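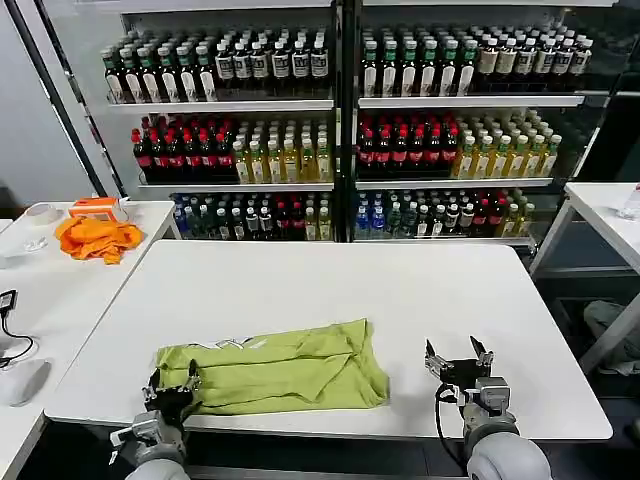
How do you fold a top so the creases stay out of the print?

Yuzhen Bai
My green one has a graphic on it. Folded in a long strip it ends up with lengthwise creases and a pointy corner. The drawer is 14 inches deep. Any fix?

Korkthorpe
Lay it print down, sides in first, then bring the hem up. Smooth it flat after every fold. Took me nearly 30 shirts to get it even.

Flomel
I just hang mine.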